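Cimero, le gestionnaire de comptes qui voulait mon anniversaire

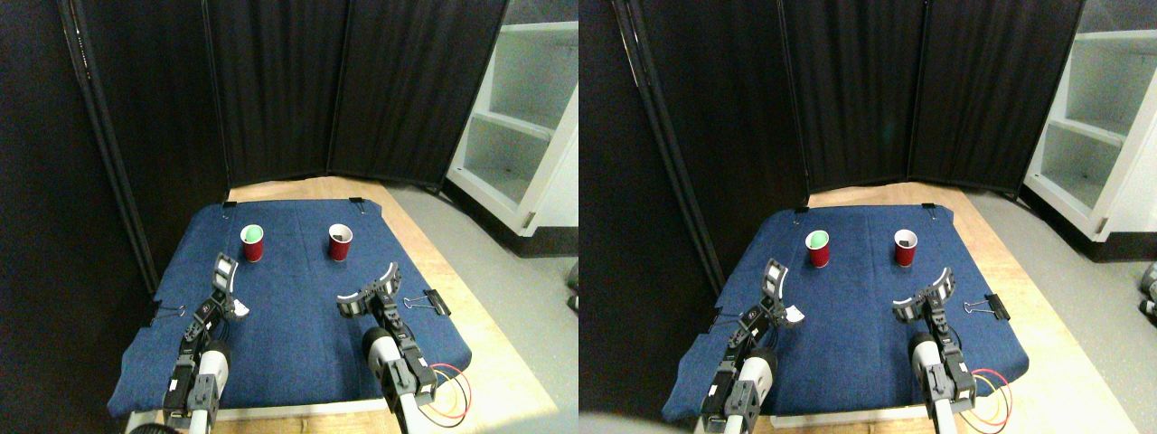

J'ai donc installé Cimero un soir de désœuvrement, après avoir perdu pour la quatrième fois le mot de passe d'un réseau social où je ne publie plus rien. Le principe est simple : on branche ses comptes, et l'application montre au même endroit ce que chacun raconte sur vous. Nom, ville, photo de profil, situation amoureuse déclarée en un temps où l'on déclarait ces choses-là.

L'inscription prend 6 écrans. Le cinquième demande la date de naissance, avec une roulette qui démarre à l'année en cours et qu'il faut faire tourner longtemps, ce qui laisse le loisir de méditer. Le sixième la redemande, pour vérifier.

Une fois dedans, c'est plutôt bien fichu. Le tableau de bord est lisible, les couleurs sont calmes, et le bouton « Qui voit quoi » fait ce qu'il promet. J'y ai appris que 1 937 de mes anciennes publications étaient encore publiques, dont une bonne partie consacrée à un jeu de ferme. Le tri par lots permet de tout passer en privé, par paquets de 19 (pourquoi 19, mystère, l'aide en ligne reste muette). J'ai cliqué pendant toute une soirée. Mon pouce s'en souvient.

Côté défauts : les notifications. Cimero vous félicite quand vous masquez une photo. Il vous félicite aussi quand vous l'ouvrez. On peut couper tout ça dans Réglages, puis Compte, puis Ambiance, où je n'aurais jamais eu l'idée d'aller sans un commentaire laissé par Guilan Dong sur le forum, que je remercie au passage.

Par rapport à Zandis, que j'utilisais avant, on gagne en clarté et on perd l'export vers un tableur. Sirnia le propose aussi, mais plante dès qu'on a deux comptes du même nom, et j'en ai deux, hérités d'une période confuse.

La version gratuite se limite à 4 comptes reliés. La version payante lève la limite et ajoute un thème sombre. Je suis resté au gratuit, le thème clair me va au teint.

Ma note : 4 sur 6, en attendant l'export annoncé pour octobre.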